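Remedios Carrasco had been winding wire for longer than the company had existed, and she did not believe in the arms.

"It wants me to do it a hundred times," she said.

"A hundred good ones," said Julián Manzano. He was kind about it, which made it worse. "The bad ones we throw out."

"And who decides which is bad?"

"You do. There's a pedal."

She looked at the pedal. Then she looked at the two handles he had put in front of her, each one a small copy of the arm it drove. When she closed her left hand, the left gripper over on the bench closed. It did so a moment late, like a nephew being told to sit up straight.

Pleva had bought the system from Trollow in September, and a man had come with it who used the word intuitive until Leokadia Mazurek asked him to try it himself. He dropped the spool. He said the lighting was different at their office. Leokadia, who ran the floor and signed for things, had written that down.

The task was a simple one as far as Remedios was concerned. Hold the spool in the right hand, take the end of the red wire in the left, draw off a length, let it fall in loops that would lift again without a knot. She could do it while talking about her sister's divorce. With the handles she could not do it while breathing.

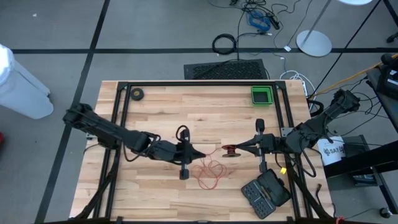
"Don't pull," Julián said. "You're pulling."

"I have to pull. It's wire."

"I mean you're pulling the way you would with fingers. It can't feel the drag."

"So how will it know when to stop?"

He rubbed his neck. "It sees where you stop."

She let that one sit. In her experience you stopped when the wire told you, and the wire told you something different in the morning than it did after lunch when the room had warmed up. None of that could be seen. You could look at her hands all day and come away with nothing but a picture of an old woman's hands.

She pressed the pedal. Bad one.

By four o'clock she had three she was willing to put her name to. Julián said three was a fine start, and she told him not to talk to her like the man from Trollow. He laughed and went to get coffee, and she stayed in the chair with her hands on the handles.

Without him there she tried it slower. She stopped thinking of the grippers as hands at all and thought of them as her first week at Pleva, when her own hands had been just as stupid and Maite Marín had stood behind her smelling of mints and said nothing for an entire shift. Maite had never explained drag either. She had only moved Remedios's elbow out an inch.

Remedios moved her elbow out an inch. Over on the bench, a moment late, the arm did too.

The wire came off the spool and went down.

"Was that one good?" Julián was in the doorway with two cups.

"It was all right."

"Did you save it?"

She thought about that. She thought about a hundred of them, and about the paper Leokadia had asked her to sign, which said the recordings belonged to Pleva and said nothing whatever about elbows.

"Give me my coffee," she said, and kept her foot beside the pedal, where he couldn't see it from the door.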